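Share 119
2 comments

Artificial flower arrangements: questions our customers ask

My name is Duarte Sampaio and I answer the letters that arrive to Amaral, our small shop for artificial flowers. The same questions come back every month, so I have put them together on this page.

Do artificial flowers need cleaning?

Yes, more often than people think. Dust sits on the petals and makes the color look tired. Once a week you can pass a soft dry brush over the flowers, from the center to the outside. A hair dryer on the cold setting is also good for the places where the brush does not enter.

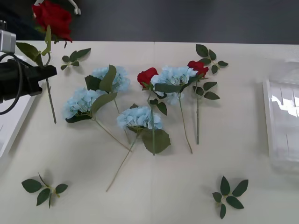

For a deeper cleaning, put a little mild soap in cool water and touch the petals with a damp cloth. Do not leave fabric flowers in the water. The dye can run, and the glue which holds the petals can become soft. Let everything dry in the open air before you put it back in the vase.

Can I keep them near a window?

You can, but direct sun takes the color away, and red suffers first. If the window is the only place you have, turn the vase a little every few days. Then at least the fading is even on all sides.

My stems arrived bent. Is this a defect?

No. The flowers travel flat in the box. Most of our stems have a wire inside, and you can straighten them slowly with your fingers.

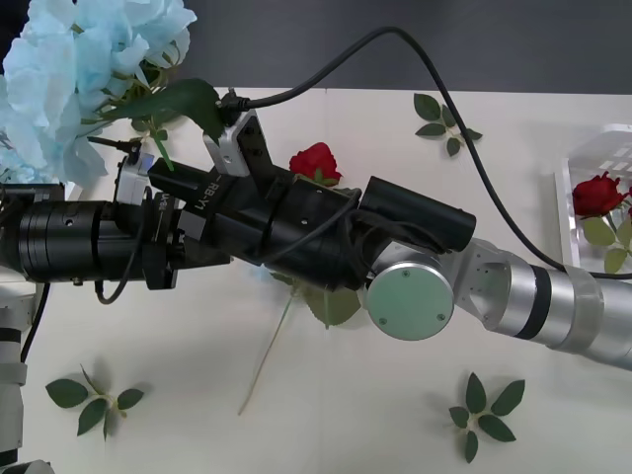

Begin at the bottom and go up. If a stem stays stiff, warm it for a moment in your hands and try again. Please do not bend the same point many times, or the wire will break inside the cover.

How do I cut a stem that is too long?

Use a wire cutter, never your good scissors. Hold the stem next to the vase first and mark the height with a piece of tape. I always cut a little longer than I believe I need, and I am happy with this habit.
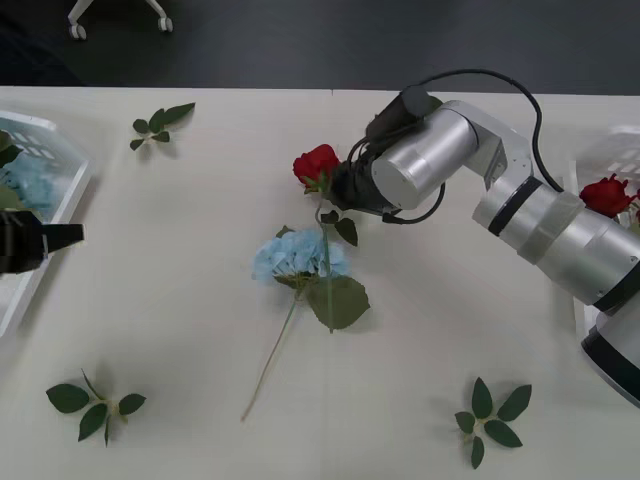

How many flowers should I buy for one vase?

It depends on the opening. A narrow vase, like our Undetti model, looks well with one big rose and some leaves. For the wide Oltanari bowl you will want more, and also a piece of dry foam to keep the stems standing.

Should I mix roses with other greenery?

I like it very much. A rose alone can look too perfect, and leaves of a different shape make it more natural.
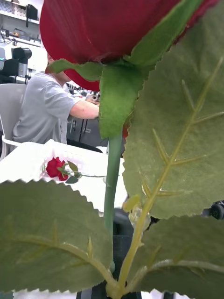
Open the leaves on the rose stem before you add anything else, because they already fill a good part of the space. After this, put the loose sprigs low, close to the border of the vase.

Where do I find a replacement part for the Stenance stand?

Write to us with the number 3114, printed under the base, and say which color you have. In December we answer a little slower, so please have patience with us.

Was this page useful? 136 likes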